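Search this site Search

Music Technology 1: Sampling and Beat Making
Unit 4 handout: Finding the loop, cutting it, and keeping it in time
Instructor: Dayana Magaña
6 min read

Read this before the lab. You will need headphones and the session folder called Havetcombe, which has the source recordings we are allowed to cut up. Don't bring in your own commercial records for this unit. Clearance is Unit 7.

1. What we mean by a loop

A loop is a piece of audio that can repeat without the listener hearing a bump at the join. Most of the loops you know from hip-hop are one, two or four bars long. A bar in 4/4 has four beats, so a two-bar loop has eight. If yours has seven and a bit, it will drift against the drums by the second time through.

Start by listening to the whole source track once with the editor closed. Write down the times where something is exposed: a bass line alone, a horn phrase with no vocal, a drum break. Then open the editor and go to those times. Students who start by zooming in on the waveform usually pick the loudest part, and the loudest part is hard to build on.

2. Working out the tempo

Tap along with the track for a full verse and let the software average your taps. Check the result by hand. At 103 beats per minute, one beat lasts 60 divided by 103 seconds, or 0.583 seconds, and a four-beat bar lasts 2.33 seconds. If your one-bar selection is 2.5 seconds long, either the tempo is wrong or the cut is.

Older recordings were often played without a click, so the tempo moves. The Karppinen trio recording in the folder speeds up into every chorus. Take your loop from the second verse, where it is steadier, and set the tempo from that section only.

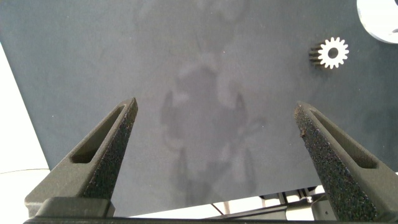

For a loop that still wanders, slice it on the beats and line up each slice with the grid. Move the slices as little as you can. If every hit is pulled exactly onto the grid, the part goes stiff and you lose what you liked about it.

3. Cutting

Zoom in until you can see single cycles of the wave. Put the start point just before the attack of the first note, at a place where the line crosses zero. Do the same at the end. A cut made away from the zero line gives a click. A very short fade, two or three milliseconds, will cover a small one, but fix the cut first.

Name every slice as you save it. Source, bar number and tempo is enough: clalham_bar36_103.

4. Pitch and speed

On the old hardware samplers, pitch and speed were tied together. Play the sample faster and it goes up in pitch. That is where the high, squeezed vocal sound in sped-up soul samples comes from. To get it in our software, turn time-stretch off and raise the sample by three to five semitones. With stretch on, you get the new pitch at the old speed and a different texture, usually smoother and sometimes a bit metallic.

Each semitone up multiplies the speed by 1.059. Four semitones takes it to 1.26 times the original, so plan your drum tempo around that.

5. Making room

A sampled loop already has bass in it. If you add a kick and a bass line on top, the low end gets muddy. Put a high-pass filter on the loop, start at 300 Hz and lower it until the loop sounds full again without fighting the kick. Listen on small speakers too. The pair in Room 422 is fine for this.

Lab task

Make a 36-bar beat from one source in the folder. Use at least one pitched-up vocal slice, program your own drums, and leave space for a verse. The Grultent choir recording works well for vocals, but watch the hiss between phrases.

Upload the project file and a stereo bounce by Saturday at noon. Include a short note with the source, the original tempo, your final tempo and any pitch change in semitones.

Reading for next week: the chapter on swing and drum programming, first half only.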